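Print | E-mail
2023-07-08
By the Gosgate workshop desk
Reading time: 7 minutes

Review: the Lalico Bench Practice Set for small robot cells

I've been wanting to write this one up since we opened the box. The Lalico Bench Practice Set is a ring binder of rules for people who run a robot arm on a bench, plus a pack of cards, a pad of check sheets and a roll of floor tape I could take or leave. It's written for small shops and labs, the kind with one arm and a few people who all do a bit of everything. That's us. Our current job is desktop computers: cover off, gripper in, parts out of the case or back into it. 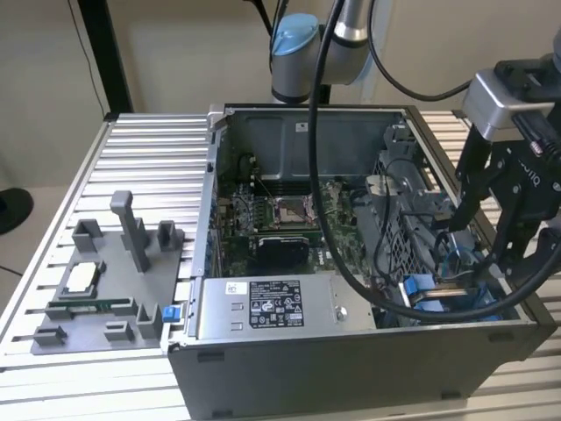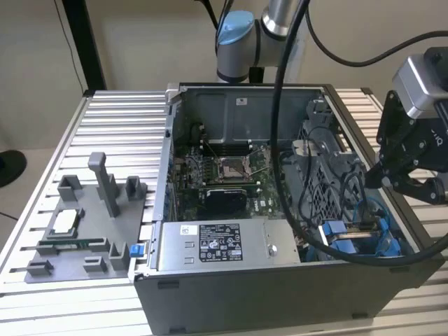
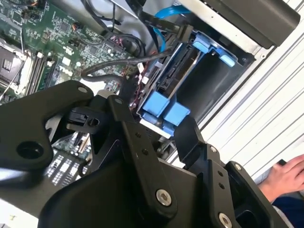

Desktop tower with the side panel off and the gripper reaching in.

The binder has 107 rules in it, which sounds awful. I had the same reaction. But they're short (most are a single sentence, with a line or two under it about when it applies), and they're sorted by what you're doing at the time: setting up, teaching positions, running, stopping, changing the tool, handing over to the next person. You don't read it front to back. You pull the section for the thing you're about to do, and the section fits on a page or two. I love this. Our old rules were one long document on a shared drive, arranged by hazard, and to change a gripper finger you had to look in four places.

What's good in it

The hand rules are the best part of the set. Most written guidance I've used is fine on keeping people out of a fenced cell and then goes vague as soon as somebody is working next to the arm. Lalico goes the other way and spends a whole section on it. Who is allowed to reach in, who has the stop button while they do, what gets said out loud first, what state the arm has to be in. There's a rule that only one person at a time may give the arm a command, and everyone at the bench has to be able to name that person. We tried it on the first morning and discovered two of us had each been assuming it was the other. Embarrassing, but I'd much rather learn that from a binder!

It's also very clear that "collaborative" describes how an arm is used, and that the tool on the end of it counts too. A gentle arm with a hard narrow finger on it is still going to put all of its push into a small spot. The binder makes you look at the arm, the tool, the part and the fixture together, and redo the assessment when any of them changes. We had been redoing ours when we changed the arm program and skipping it when we changed the fixture plate. Sheet 12 of the pad is a fixture change form, one side of one page, and we now fill it in every time.

Then there's the section on cables. Somebody at Lalico has clearly lost a connector or two. It asks you to run the whole motion at slow speed with one person watching nothing except the cable: does it drag, does it loop over the work, can it catch on a bracket, does it pull tight at the far end of the reach? Inside a computer case this matters even more, what with sheet metal edges and the machine's own wiring lying about waiting to be hooked. The rule says to write down the closest point of the motion and check that point again after any change to the mounts. I had always thought of cable routing as tidiness. It's in our safety check now, and in the right place.

Working with electronics gets its own chapter, which I didn't expect from a general set. Power cord off the machine and out of the room before the cover comes off. Wait before touching the supply, and leave the supply's own housing closed, always. Ground the bench, the fixture and the person. Decide beforehand where each part goes when it comes out, and give it a place with a shape that only fits one way. There's a nice rule about the processor socket too: if it's open, it's treated as the most fragile thing on the bench, and no path may cross above it with a part in the gripper unless there's no other way to get there. We re-taught three paths because of that one. They're longer by a second or so and I don't miss the second.

The cards

There are six cards, meant to hang at the bench: start, teach, run, stop, reach in, hand over. The type is big enough to read from a step back and the wording is plain. The stop card is my favorite. It covers what to do after the stop, where people really do get muddled: leave the arm where it is, look before you move anything, find out what it's holding, support the part if it needs supporting, and only then decide how to back out. If you've ever had a gripper closed on something deep inside a case and somebody reaching for the reset, you'll know why I'm so pleased with it.

The hand-over card is almost as good. Speed setting, last program changed, anything loose, anything odd. We read it aloud at the change of shift and it takes a minute. It has caught a speed setting left high from the afternoon before, and a finger bolt that had been nipped up by hand and then forgotten.

Teaching and recording

If you record your runs (we do, arm positions and camera views both), there's a short chapter that's worth having. Keep failed runs and label them as failed. Write down who was at the bench. Note any time a person helped, even if it was only steadying the case. Don't quietly trim the ends off. None of this is safety in the strict sense, but it makes for better records, and I found that being made to write "person helped" changed how often we jumped in. It also asks you to check that people at the bench know the cameras are on and have agreed to it, and that goes for visitors as well.

Fair warning: the binder says plainly that it doesn't replace the formal standards, or the manual for your arm, or a risk assessment by someone qualified to do one. It points you to them at the right moments. Good. I've seen guides that hint otherwise.

What's not so good

The index is weak. I looked for "pinch" and found nothing, then found an excellent page on pinch points under "gaps." A few of the rules are plainly written for bigger arms, and the one on marking the floor zone makes little sense when your arm lives on a bench frame against a wall. We adapted it to a line on the bench top, which I think is in the spirit of the thing.

The check sheets come in a pad of 40 and we went through ours faster than I'd hoped. You're allowed to copy them for your own site, so it's no disaster, but the copies come out gray and the boxes are small. I'd have liked a file to print from.

The speed advice is cautious. I don't mind cautious, but it gives the same advice for an empty gripper in free space as for a gripper going down between a drive cage and a bundle of cables, and those are very different moves. We wrote our own note for that: slow from the rim of the case inward, slower again for the last stretch to the part, and a pause above the rim on the way out. It's clipped into the binder, which has room for extra pages (thank you, ring binder).

Against the others

I had two other guides on hand. The Kontogiannis handbook is deeper on the theory of contact and force, and I'd still send anyone who does the assessments to read it, pencil in hand. It's a desk book, though. It doesn't help the person standing at the arm. The Clerna cards are cheaper and prettier and come in a neat tin, but there's no reasoning behind them, and when one of ours didn't fit our bench we had no way to tell what we could safely change. With Lalico, the line under each rule tells you what it's there to protect, so you can adapt it without gutting it.

How we use it now

The binder lives on the shelf by the bench. The cards hang on the wall at eye height. Before a new part type we read the setting-up section together, whoever is on that day, and argue about it. New people do the reach-in card with the arm powered down first, then at teach speed, then properly, and somebody who knows the bench stands by with the stop in hand for all of it.

We also took up the suggestion to walk the full set of rules once a season and cross out the ones that don't apply, with initials and a reason next to each. The first walk ate most of an afternoon. It was a really good afternoon! People who never say much about the arm had a lot to say about where they stand, what they can't see from there, and which moves make them lean back.

Would I buy it again? Yes, and I'd get a second set of cards for the other side of the bench. Lalico says a revised edition is due in October with a new index. If they fix "pinch," I'll be happy to add a note here.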